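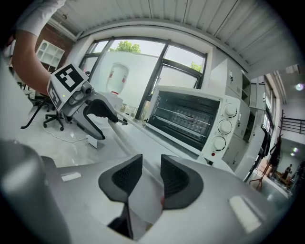

Workshop notes for club racers, revised 7 January 2018

**Torque wrenches**

- Wind a click-type wrench back to its lowest marked setting after each session, but never below it.
- Pull smoothly and stop at the first click. A second click adds torque.
- Keep it for tightening. Use a breaker bar to undo wheel nuts.

**Wheel nuts**

Wire-brush the studs and run each nut down by hand. One that binds in the first few turns goes in the scrap tin. Tighten in a star pattern, in two stages, with the car's weight just touching the floor for the second. Check again after the first run – a freshly painted wheel will often settle.

**Brake fluid**

Write the opening date on the bottle. Ours are the 500 ml size, and whatever is left after a full bleed is not put back on the shelf. Wipe spills off paintwork with plenty of water straight away.

**Spares and labels**

The Davard drawers take small fixings; anything longer than 60 mm goes in the Shokri rack under the window. Label by thread and length, then by the car it came off. Part 3011 in the Badine list is the left-hand rear hub spacer – the right-hand one has no number and is stored with it.

**Rags**

Oily rags go in the lidded steel bin, which is emptied before locking up. Solvent rags are hung outside, opened flat, until dry.

**Before the June meeting at Sukinel**

Charge the jump pack, check the jack for leaks and replace the tape on the fuel funnel.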